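Review: Munteanu heat pump dryer, after one winter

6 comments · 14 shares

The Munteanu is a ventless heat pump dryer sized for a closet or a small laundry room. It replaced a vented electric machine of the usual kind in our house. I have run it since November on a household load of cottons, fleece and work clothes, with a plug-in energy meter on the circuit. Purchase price was $900 before delivery.
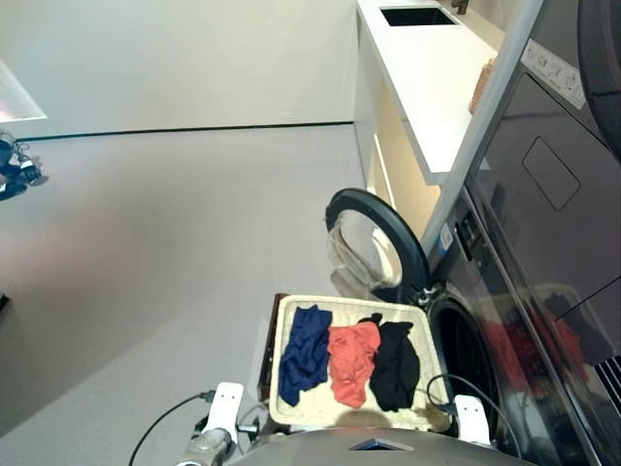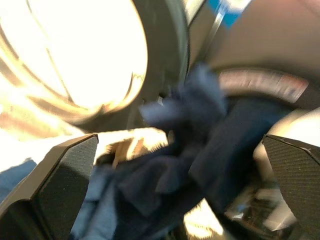
Installation takes less than an hour. The unit needs a grounded outlet and either a drain line or a person willing to empty the tank. No duct is required, so the old wall opening was sealed and insulated. The feet adjust from the front only. Leveling the rear means tilting the machine, and at this weight it is a job for two people. The supplied drain hose is too short for a standpipe on the opposite side. I spliced in a longer one with a barbed coupling and two clamps.

Drying time is the main adjustment. A mixed cotton load spun at high speed takes 105 minutes on the Normal cycle. The vented machine finished the same load in well under an hour. Towels run longer and benefit from a second spin in the washer. Synthetics come out early, and the moisture sensor handles them well. It does less well with a mixed load: thin shirts are overdried while waistbands and hood seams stay damp. Sorting by fabric weight fixed most of this.

The sensor has three dryness levels. The middle one leaves a trace of moisture in heavy seams. The highest one does not, at the cost of extra time. There is no way to store the highest level as the default, and the panel resets to the middle after every cycle. I consider this the worst fault in the controls.

Energy use is where the machine earns its price. Over the winter the meter logged 618 watt-hours for the smallest loads I bothered to record, and full loads stayed well below what the old dryer drew. The savings depend on your rate. Ours is high enough that I expect to recover the difference in price before the compressor is out of warranty.

Drum temperature is low throughout. Elastic has held up, and a wool blend sweater survived an accidental trip through a short cycle. Wrinkling is moderate. Clothes left in the drum after the cycle ends crease badly unless the anti-crease tumble is switched on, and that option also has to be selected each time.

Maintenance is more involved than on a vented unit. There are two lint screens in the door and a foam filter in front of the heat exchanger. The screens need cleaning after every load. The manual says to rinse the foam monthly. With fleece in the rotation I do it every second week. Fine lint still gets past the foam and settles on the fins, where it has to be vacuumed with a soft brush. The access panel is held by plastic tabs that feel thin.

Noise is a steady compressor hum with a pump that cuts in at intervals. With the door shut it is not audible in the next room. The end-of-cycle tone can be turned down but not off.

I looked at the Brelura before buying. It has a larger drum and remembers its settings, but the filter sits at floor level behind a screwed plate. The Ranmont was cheaper and had no drain connection at all.

Rating: 3 out of 5. It would be a 4 with a settings memory and a longer hose.

Related reviews
Ranmont countertop spin dryer: six months of use
Brelura front-load washer, door seal and drain pump
Inivstead folding drying rack
Plug-in energy meters compared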